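# Fold it on the bed

I've been having a mild argument with my friend Azlan Tambunan for most of a year now, and it concerns where a grown adult should fold their clothes. He says a table. I say the bed, every time, and I'm going to set out my case properly because he keeps winning it in the pub by being louder than me.

Blue things on a cream sheet, then:
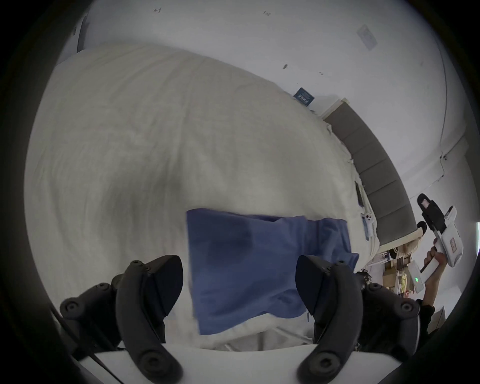
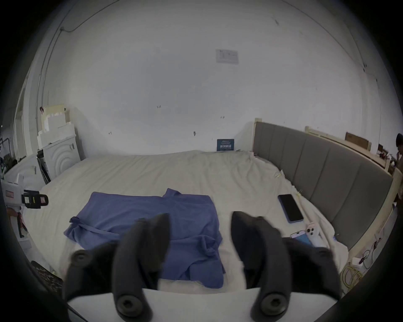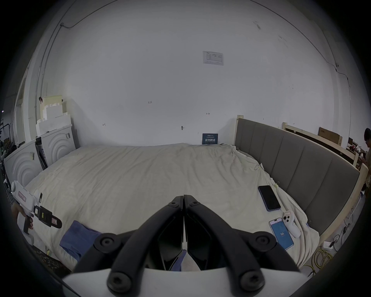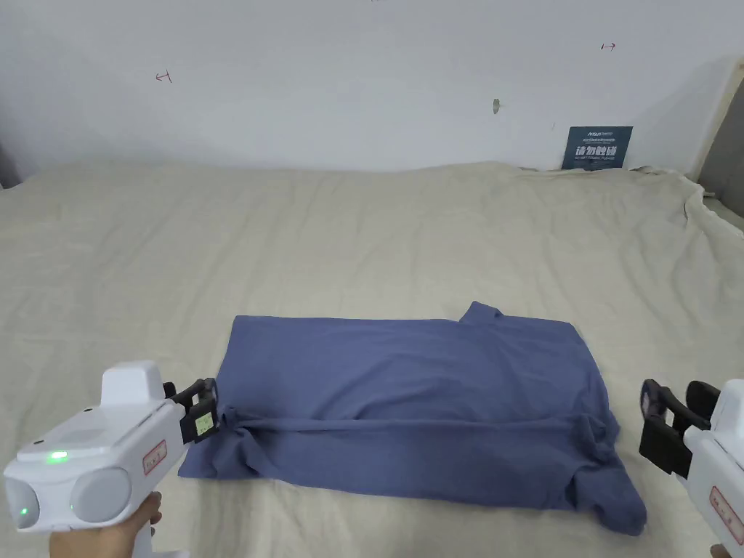 *Page last changed: September*

So, the bed. The first thing it has going for it is size. My kitchen table seats two if they like each other, and by the time you've moved the post and the fruit bowl you've got room for a tea towel. A bed gives you space to lay a T-shirt right out, sleeves and all, and still have somewhere to put your phone down. (Phones do end up on the bed. I've folded one into a pillowcase before now and had to ring it from the landline.)

Azlan's big point is that a bed is soft, so you can't get a crisp edge. Fair enough, you can't. Look at the T-shirt in the last picture, with that thick ridge across the lower half and one corner wandering off a bit. I'd put that in a drawer without a second thought! It's a rectangle, more or less, and the collar's at the top where you can find it. Who is inspecting my drawers? A shop needs a crisp edge. I need to be able to shut the thing.

He once bought one of those folding boards, a Kasten, and brought it round to show me. You lay the shirt on it, flap the left side, flap the right side, flap the bottom up, and out comes a perfect square. Lovely. It took him longer to get the shirt straight on the board than it takes me to do 3 on the duvet, and the board now lives behind his wardrobe in Colldale with the exercise bike.

Where I do give ground is the sheet. A rumpled one makes everything harder, as you smooth the shirt and the sheet comes along with it, and you end up with creases in both. I used to ignore this. Now I give the bed a quick tug at the corners before I tip the basket out, and pale bedding helps as well - you can see a dark sock on cream from the doorway, whereas on my old navy set I lost about 300 of them.

The other good thing is that you can't leave it. Clean washing on a table will sit there till the weekend, and you'll eat round it. Clean washing on a bed has to be dealt with by bedtime or you're sleeping under it. I've slept under it, mind you. Two nights running once, with a bath towel over my feet, and quite warm I was too.

Azlan has read this and says he's writing a reply about ironing. I don't own an iron, so he can crack on.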